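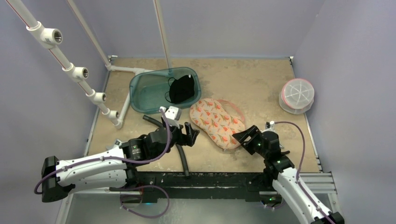 Cell 2, tidy-up task. Left arm open, right arm at the end of the padded piece.

Notebook, Cesonent two-arm kit, on loan from Prostorbridge
February 2022
Entry by Jomar Cabanatuan, additions by Maribeth Espiritu (marked ME)

Picking up where the last entry stopped. The kit is bolted down, both arms home correctly and the leader handles talk to the right followers now. The mix-up was in the port names. The setup script assigns them in the order you plug things in, so if you swap the left and right leads the arms come up mirrored. I put tape labels on the leads and fixed the names in the config file. The manual covers this in one line on page 34, under "Advanced."

Task for this session was soft goods. Prostorbridge sells the kit for "household handling" and we had only run it on blocks and the gear plate so far. Items used: the teal bin with a black fabric piece in it, the patterned padded piece with the pink strap, the clear round container with the pink-rimmed lid, and the length of dark flexible tube. The white pipe framework stayed in on the left. Goal was padded piece into the bin, using either arm or both.

Results. 10 tries, me on the leader handles. 7 ended with the piece in the bin. Of the misses, two were drops on the way over and one was a left elbow fault (see below).

What works: coming at the end of the padded piece with the right gripper, fingers angled down, and closing slowly. The padding gives enough that the fingers don't have to be lined up exactly. Lifting by the strap is possible but the piece swings and then you wait for it to settle. I stopped doing that after the second drop.

What doesn't: picking from the middle. The gripper opening is on the small side for the full thickness and you end up pushing the piece along the table. The table surface is worn and the piece slides easily on it. We could try a mat, but then we'd be reviewing the mat.

Handover from right to left is slow. The left arm has to come in over the tube with its fingers pointing right, and the wrist runs close to the bin on that approach. I would move the bin farther back if the pipe frame weren't there.

Cables. The purple leads from the wrist units are long enough, which I can't say for the last kit we tried. The left one goes along the upper link and around the elbow, and there is a loop hanging below the base. The right one arcs out over the table before it runs back down the link. It hasn't caught on anything yet. I'd still like a clip halfway. The kit ships with clips for the forearm only and they are the wrong size for this lead.

Elbow fault. Left elbow stopped with an overload code on try six while it was folded near the side wall. No contact that I could hear or feel. Cleared it from the software, re-homed, carried on, did not come back. Logged the code and sent it to Prostorbridge support. Their answer came back the same afternoon and asked for the firmware version, which was already in the log I sent.

ME: Repeated the elbow position by hand with the motors off. It moves freely. My guess is the current limit is set low from the factory. Sitthichai had the same code on the demo unit and raised the limit one step. I would rather have that in writing from the vendor before we touch it.

ME: Also checked finger wear. The slotted fingers look fine after the block runs. Spare fingers are sold only as a set for both arms, so put that in the cost sheet.

Software. Recording starts and stops reliably. Playback of a saved run is good on the blocks and poor on the padded piece, as expected, given that it never lies the same way twice. The export tool still writes the time stamps in local time. Sida has a small script that converts them and it is in the shared folder under tools.

Open items:
Firmware version to support (Jomar)
Written answer on the elbow current limit (Maribeth)
Clips that fit the wrist leads, or zip ties
Lid on and off the round container, right arm only, not tried yet
Tube pick-up, two arms, not tried yet
Ask for the price without the leader handles

Loan runs to the end of April. The lid task goes first next session.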